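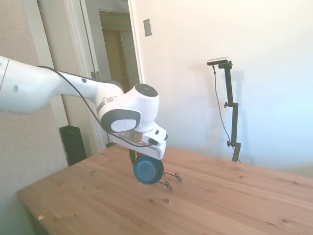
*The blue bowl, just over the pine table.*

I've had the Budlow bowl set for three weeks now and I'm a little in love with it! Two sizes, a nice wide rim, and the small one is the right depth for cereal (my old ones were so shallow that the milk went everywhere).

I bought mine at Tullero after Hajar Kabbaj served me lentil soup in hers and I wouldn't stop talking about the bowl. They go in the dishwasher every night, no chips so far, and they nest neatly enough that I got half a shelf back.

One gripe: the big one gets hot in the microwave, so keep a towel handy. The lids are sold separately too, and I'd skip them, a plate works fine.

8 out of 10, and I'm getting a second set in August.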